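Home | News | Products | Press | Contact

Press Releases > Home Office & Small Spaces

Ovberg introduces the Citness desk nook, a small place to sit down and get on with it

13 September 2025 - by Wiebke Schmieder 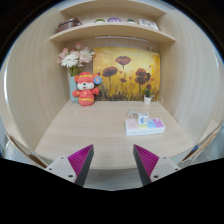
I've been designing furniture for Ovberg for a good while now, and I don't usually get to write the press release myself. But I asked for this one! Citness is the desk I wanted in my own apartment for years, and today it goes on sale, so please forgive me if I sound a bit pleased.

Citness is a desk with tall sides, a full back panel and two shelves up top, all in the same light wood-grain finish. We call it a nook because that's how it feels when you sit at it. The sides come up past your shoulders, the hallway and the dishes drop out of sight, and you can write your letters or pay your bills or do whatever it is you've been putting off since breakfast. I've even shelled peas at mine.

The idea came out of a survey we ran last winter. We got 1,336 replies from people who work or study at home at least part of the week, and I read every single one (it took me a while, and a lot of tea). What struck me was how few of them complained about not having enough room. Mostly they complained about looking at a blank wall, or about a desk so crowded there was no place left for a picture or a plant. One woman wrote that she had moved her favorite painting to a closet because her desk had drawers where it used to hang. I kept that one pinned up over my drawing board the whole time.

So we left the back panel plain. No cubbies, no pegboard, no little hooks. There's enough height under the lower shelf to lean a big canvas right on the desktop, and that's how I like to show it: a large poppy painting, all yellow and orange with dark red flowers, and a tall pale blue-green vase of pink and white flowers in the back corner. A thin light bar runs under the shelf, so the painting gets its own light in the evening and so does your paperwork. My colleagues in sales wanted to know where the printer goes. It goes somewhere else, I said.

The shelves are for the things you want close but don't need to touch all day. A brown case, a small green plant, a sign somebody gave you. I change mine around constantly - it's half the fun.

A few practical things, because I know you'll ask. The nook comes flat in 2 boxes and one person can carry each of them up a flight of stairs (I did, twice). Putting it together takes up to 20 minutes once you've opened everything, and the only tool you need is in the box with the screws. The light bar plugs into an ordinary outlet. The finish wipes clean with a damp cloth, and yes, I've tested that with coffee.

The nooks are made for us by Inetti, the same family workshop that builds our hallway benches. They talked me out of a rounded front edge that would have looked lovely and chipped within a month, and they were right. The first run is 2,000 pieces. If it goes well we'll make more in the spring, and I'd love to offer a darker finish then, though I've been told not to promise anything.

You can see Citness set up in our Ruddock showroom from today through the end of September. We've put out several of them, each one dressed by a different person on our team, and you're very welcome to sit down and stay as long as you like. Bring a painting from home if you want to know whether it fits! We'll lean it up for you and switch the light on. Fresh flowers are on the desks all month, and there's coffee by the door.

Orders can be placed at the showroom or through any store that carries Ovberg furniture. Delivery inside the Ruddock area is free until the end of the month, and we'll take the packing back with us if you don't want it in your hallway.

Editors who'd like to borrow a nook for a photo shoot, or just want to chat about small rooms, can write to me through the Ovberg press office. I answer my own mail, usually in the morning, at the desk.

Wiebke Schmieder
Furniture Design, Ovberg

Tags: desks, shelving, small spaces, new products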